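Tresanham Gripper Comparison, Two-Arm Desk Set
README and data notes
Last edited 2026-03-25
Maintainer: Shabnam Minhas

What this is

Recordings from a bench trial of two finger sets on a two-arm station. The finger sets are called Kusby and Gilani in the file names and everywhere below. The arms, the mounting and the controller stayed the same throughout. Only the fingers and the grip force limits changed.

We started this because the claim going around the lab was that Gilani fingers are "clearly better" on small flat objects. I didn't believe it then and I'm not convinced now. Please read the section on scoring before you quote a number from this set.

Contents

3000 episodes in total. 1000 of them use Kusby fingers on both arms. The rest use Gilani fingers on both arms. No episode mixes the two. The imbalance is left over from July, when the Kusby set was out for new pads, and we never went back to even it up. If you compare raw totals between the folders you will get nonsense.

Each episode folder holds:

joints.csv – commanded and measured positions, both arms
grip.csv – finger opening and motor current
wrist_left, wrist_right – wrist camera video
fixed – video from the fixed camera
notes.txt – operator comments, often blank

Tasks

There are 12 tasks, listed in tasks.txt. Most are a single pick and place. The two-arm ones are handovers, and they are where the fingers differ most, or seem to. Objects are the usual desk clutter: keys, staplers, small boxes, bottles. We did not weigh them or measure friction, so don't ask the data to tell you why a grasp slipped.

Scoring, and why I don't trust it much

An episode is marked success if the operator pressed the green key at the end. That is the whole procedure. There was no second rater. The operator knew which fingers were mounted, and at least one of our operators had a favorite before we began.

A handover counted as a success if the object ended up in the receiving gripper, even if it got there by being shoved along the tabletop first. I think that flatters Gilani, whose longer tips are good at shoving. Someone with patience could rescore the handovers from the fixed video. I would like to see that done before anybody orders more fingers.

Motor current is a poor stand-in for grip force. It drifts as the motor warms up, and the warm-up time was not logged. The plots in the Broldale slides treat it as force. They shouldn't.

Flat objects

Keys were supposed to settle the argument. A key lying flat gives the fingers very little to close on, and both sets can push it a long way before they catch an edge. Once it's up, the second arm has to come in at an angle that doesn't knock it loose.

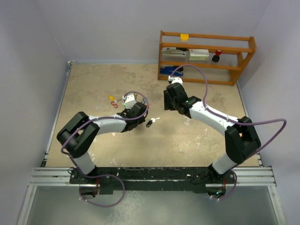

The approach angle matters more than the fingers, as far as I can tell. Operators learned to come in lower over the course of the trial, and most of the Gilani episodes were recorded after they had learned it. So the better Gilani rate on keys could be practice. I tried splitting the episodes by operator and date and the gap shrank to about a third of what it had been. It did not vanish, so there may be something there.

Cables are another thing to watch. Slack near the wrist can tug on an arm at full reach, and you'll sometimes find a small jump in the measured positions with no command behind it. We flagged the ones we caught in notes.txt. We did not catch them all.

Known problems

Wrist video and joint logs share a clock, but the fixed camera does not. Expect an offset, and expect it to change between sessions.

Version 2 of the controller config changed the default closing speed. Check the config name in each folder before comparing cycle times.

Some notes.txt files say "good grasp" on episodes marked as failures. I left them alone.

Suggested use

Fine for pretraining, for testing a grasp detector, or for arguing about handovers. I would not use it to pick a gripper. If you must, use only sessions where the same operator ran both finger sets, and report how many episodes that leaves you.

Corrections go to Shabnam Minhas through the Tresanham tracker. Please include the episode folder name.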